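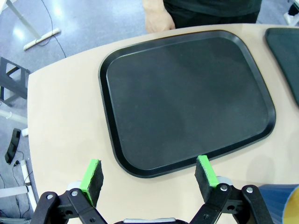

Black trays on the pale tabletop

New in the gallery this month

What a June it's been for the art pages! We've put up 44 new pieces, our biggest update so far, and a good chunk of them are from people who've only ever sent us stories before. Writers, please keep drawing. The pencil work coming in is a joy.

My favourite of the lot is the Hetell set, six ink sketches following the ferry pilot from chapter 3 all the way to the salt gates. The colours on the last one are gorgeous – all that murky green behind the lanterns – and I've had it as my desktop ever since it arrived.

Flustthorpe fans, you've finally got a map! It covers the old town and the canal, and yes, the bakery is on it. There's also a fresh batch of Negri portraits, including a very grumpy one in the winter coat that made me laugh out loud.

The Cidix round robin is up to part 40 and still has no proper cover art, so if you fancy a go, send us a rough. Scans, phone snaps of your sketchbook, whatever you've got. Please put your pen name in the file name this time, as I've still got three lovely dragons here and no idea who drew them.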